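Ticket status: Resolved, monitoring
Site: Trivport, Cell 7
Equipment: Drundard tray-handling unit
Opened: July 11, 2026

The operator reported that the unit was releasing serving trays off-centre at the outfeed, with two trays rejected per shift. The wrist had been rotated 180 degrees during the June service and the tool offset was not re-entered afterward. 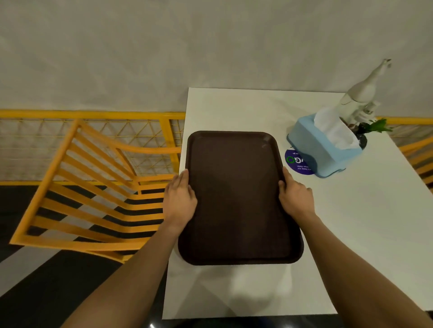
The taught grip points are on the long sides of the tray, with the raised border used as the reference. The technician restored the offset from the Plastel parameter sheet and re-taught the release position at reduced speed. Some 8 trays were then cycled without a reject.

The wrist colour marks remain misaligned – Urbańczyk has been asked to supply replacement labels. The ticket will be closed once these are fitted.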